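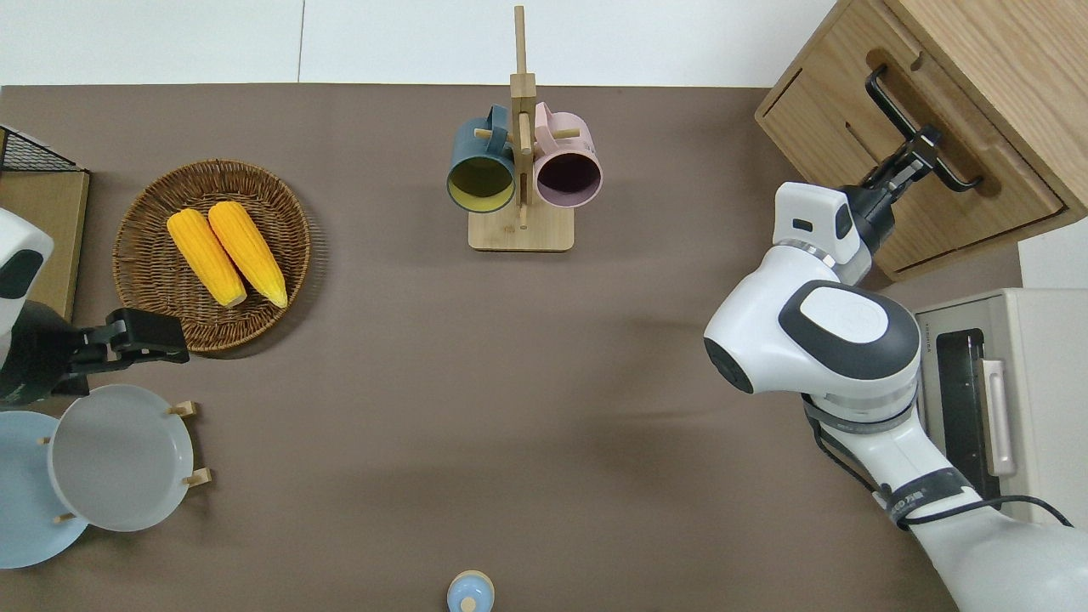 Head camera, bench 2. Right gripper on the drawer handle, left arm parked over the rack side.

Saturday, August 19, 2023

Vumach evaluation, drawer and household set. Continues the June notes, which covered unpacking, network setup and the safety check.

Layout as in the task sheet: mug tree at the back with both mugs on, corn on the wicker tray, plates in the dish rack, cabinet to the right with the small appliance below it. The drawer is the only thing under test today. Everything else stays out as clutter for the planner.

Software is the Vumach stock image plus the Stanuron grasp package on trial license. No changes to either. The Lindholm gripper pads stayed in the drawer of spares; I want numbers on the supplied fingers first.

Run A, drawer open, handle pose taught by hand. 100 cycles. Handle was grasped on every cycle. Full opening on all but 2. Both shortfalls stopped partway with the force limit tripped, and in both logs the wrist was rotated slightly off the pull axis before motion started. The drawer has some side play and binds if pulled at an angle. Our earlier bench cabinet didn't do this, so the June result should not be compared directly.

Run B, drawer open, handle pose from the head camera. 100 cycles. Worse, as expected. Most failures are the same kind: fingers close in front of the handle and the arm retracts with nothing. The depth estimate on the black handle comes out short. Taping a strip of matte paper on it helped in a quick try after the run, but that is not something we can ask a customer to do. Raised with Vumach support, ticket open, no answer yet. Full count goes in the results sheet once I have gone through the recordings – the success flag from the controller counts an empty retract as a success and can't be used.

Notes on the kit:

Elbow clearance. With the cabinet placed where the task sheet wants it, the right elbow sits low over the table in the grasp pose and takes up a lot of the right half of the head view. The appliance is partly hidden behind the arm. Any task that opens the drawer and then uses the appliance will need the arm pulled back first, or a second view. The manual says nothing about this.

Cable. The loop on the right forearm needs another clip. It has not caught on anything so far, but it is the first thing I would expect to snag on the appliance handle during a longer reach. Warnedham lists a clip set as an accessory. It should be in the base price.

Gripper. Two fingers, parallel, adequate for the handle. Closing speed cannot be set separately from closing force in the menu, only through the API. Minor.

Controller. Lost connection to the left arm once between runs. Power cycle fixed it. 300 ms watchdog is the factory setting and I left it there. If it happens again I will log the bus and send it with the ticket.

Documentation. The drawer example in the quick start uses a function name that was dropped in the current release. Replacement is in the change log under a different heading. Lost most of an hour on that.

Opinion so far: mechanically fine, repeatability with taught poses is good enough for what we want. Perception is the weak part, and it is the part the Warnedham quote charges extra for. I would not sign for the perception option on these results. Arms and controller only, with Stanuron or our own stack on top, looks like the better order.

To do:
Repeat run A with a wrist alignment step before the pull.
Repeat run B with the bench lamp off, then with the exposure fixed.
Swap to the Lindholm pads, rerun A only.
Ask Warnedham for a quote without the perception option.
Fix the success flag in our logger before anyone else runs the set.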